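When the arm would not let go

Gebhard Schnyder has been running the two-arm table at Wutetero for two years.
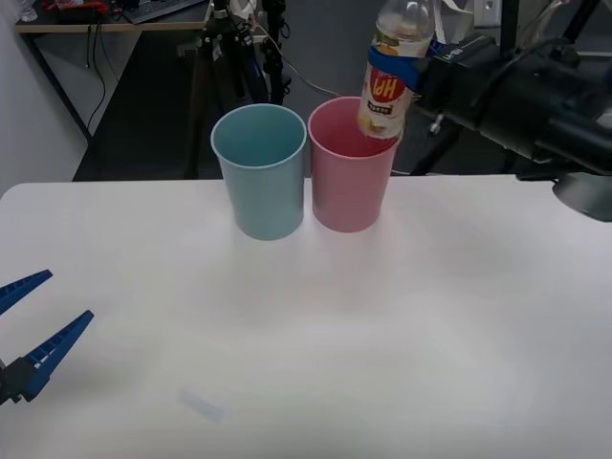

The fault he wanted to talk about came on run 1434 of the pouring task, in February. The right arm had finished tipping a bottle over a cup and was supposed to set it back down. It stopped in the air and the gripper kept closing.

"I heard the plastic first," Schnyder said. "It makes a crackling noise when you squeeze it too hard. I looked at the screen and the screen said everything was fine."

The gripper went on tightening for 8 seconds before he hit the stop button. By then the bottle had folded in the middle and water had gone over the table and down the back, where the cables are. Nothing shorted. The left arm, which had no part in the pour, kept moving until the stop reached it.

Schnyder pulled the logs that afternoon. The force reading from the right gripper had frozen at one value just before the tilt. The control program saw a grip that was too weak, asked for more, got the same number back and asked again.

"It was doing what we told it to do with the number it had," he said. "The number was old. We never checked how old."

He traced the frozen reading to a connector at the wrist. The cable was a little short, and at a steep tilt it pulled the plug partway out. The spare arm at the Toledo site had the same cable, so he called them the same day and asked them to stop pouring until they had looked at it. They found theirs loose too.

The repair was a longer cable and a clip. The software change took more arguing. Schnyder wanted the arm to hold still whenever a reading was late. The group at Nandby, which writes the control program, worried that the arms would be stopping all day. They settled on a short time limit, and in the first week the arms stopped 78 times. Most of those came from a slow network switch, which has been replaced.

Asked if anyone could have been hurt, Schnyder took a while to answer.

"My hand was near there an hour before," he said. "I was straightening a cup with the arm powered. You're not supposed to do that, and I did it all the time."

He no longer does. The stop button used to sit behind the monitor and is now screwed to the front of his desk. The bent bottle is in a drawer, along with the old cable. He is going to Bruststead next month to check the arms there, which were built with the short one.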